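Suche im Hilfebereich Suchbegriff eingeben Los

Prullell - Häufige Fragen zu Aufnahme und Wiedergabe

Thema: Software > Wahrnehmung und Planung

Für welche Aufgaben ist Prullell gedacht?
Prullell liest Vorführungen mit zwei Handgreifern ein, gleicht die Zeitachsen ab und berechnet daraus Bahnen für den Planer Oltero. Unsere Beispielaufgabe heisst "Bürste und Becher". 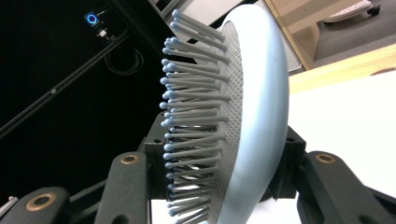 Die Greiferweite wird dabei getrennt von der Pose gespeichert. So kann man sie später neu filtern, ohne die Bahn noch einmal zu rechnen.

Warum verliert die Lokalisierung manchmal die Pose?
Meistens füllt ein gegriffener Gegenstand zu viel vom Kamerabild und es bleiben zu wenige Merkmale im Hintergrund. Setzen Sie in diesem Fall den Wert min_merkmale auf 40 herunter. Bei glatten weissen Flächen hilft das leider nur wenig - dort empfehlen wir, die Kopfkamera als Stütze dazuzunehmen.
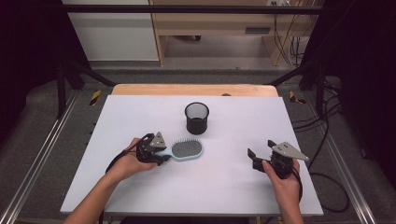

Der Versatz zwischen den Kameras darf höchstens 2 Bilder betragen. Ist er grösser, bricht der Import mit der Meldung "Zeitachse ungleich" ab.

Wie erkennt die Software, dass ein Griff geschlossen ist?
Sie benutzt nur die Öffnungsweite und deren Änderung. Einen Kraftsensor setzen wir nicht voraus. Bei nachgiebigen Teilen, zum Beispiel Gummi oder Borsten, sollte man die Schwelle von Hand prüfen.
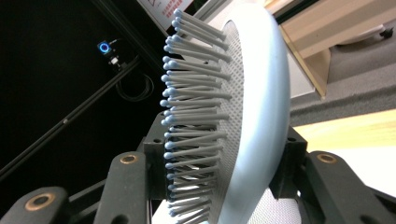

Bürstenkopf zwischen den Greiferbacken, Sicht der Greiferkamera

Wie viele Vorführungen brauche ich?
Für eine einfache Ablageaufgabe rechnen wir mit ungefähr 300. Solveig Tangen hat im November eine Anleitung geschrieben, wie man ungeeignete Läufe vorher aussortiert.

Kann der Planer mit Gittermaterial umgehen?
Ja, mit Einschränkung. Feines Netz kann im Farbbild schillern und die Segmentierung springt dann von Bild zu Bild. Schalten Sie die Option "Maske glätten" ein.

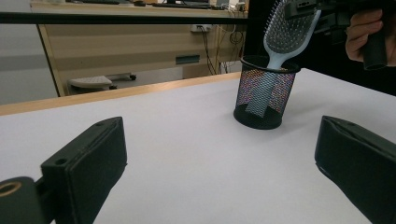
Stifthalter aus Netzgewebe mit Haarbürste, vorne die offenen Greiferfinger

Wie lange bleiben Zwischendaten gespeichert?
90 Tage. Danach werden sie gelöscht, die fertigen Bahnen bleiben aber erhalten.

Ähnliche Fragen
Oltero: Kollisionsabstand einstellen
Import aus Velten-Archiven
Ragnarsson-Format: bekannte Fehler
Zwei Greifer gemeinsam kalibrieren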